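# Living with a two-arm kit for a term: the Cokus bench set

Project report, second year, supervised by Tatsuya Ogura

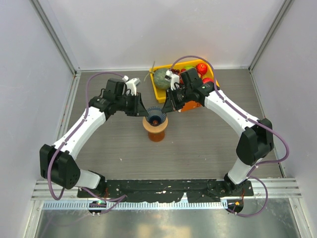 When our group was offered the choice between building a pair of arms from loose motors and buying a bench set that comes mostly assembled, I will admit I was on the side of building. I like screws. I like finding out the hard way which way round a bracket goes. But we had one term, and Mr Ogura suggested, in his patient way, that we might learn more by putting a product through its paces than by spending until June with a soldering iron, so we ordered the Cokus set through Netside and I am glad now that we did.

## What we asked of it

Our task, which we called Miyazaki after the place where Mr Ogura grew up, was fruit packing. One arm or both would take a piece of fruit from a yellow tray and put it into a small cup lined with a pleated paper case. It sounds like nothing at all until you try it! A grape is small and wants a gentle touch, an apple is wide and shiny and likes to slip, and a melon is really a job for two arms working together, if they can be persuaded to agree.

## Setting up

The arms share one long black mounting plate, and this turned out to be the part of the design I came to like best. Once the plate is down on its rail, the two bases stay where they are in relation to each other, and you needn't measure again every morning. The plate does pick up scuffs, but they are only on the surface.

I was less fond of the cables. They are a cheerful purple and easy to follow by eye, but they run along the outside of the arms in big loops, and we spent a whole afternoon working out how much slack to leave. Too little and the wrist pulls against it, too much and the loop hangs over the fruit. I would gladly have paid a bit more for some proper clips.

## How it did

We gave each arm 40 tries with grapes. The left managed 25 and the right did a little worse, which we put down to our own calibration — the Ciltasico software lets you save a new zero position without asking whether you are sure, and I had done so at least once by accident. Over the whole term we logged 694 attempts of every kind, including the silly ones.

The hardest moments came when both grippers were wanted over the cup together. There is not much room up there, and the angled black jaws need to take turns. We added a pause of 3 seconds for the right arm, and that helped more than any of our cleverer ideas.

## Would we recommend it?

Yes, quite warmly, for a student group with a bench to spare and a fair amount of patience. The written guide is friendly but thin on two-arm work, so leave time for that — we had to do a good deal of it by trial and error. Our settings and the log are in the shared folder for next year's group, along with a list of the fruit we would buy again.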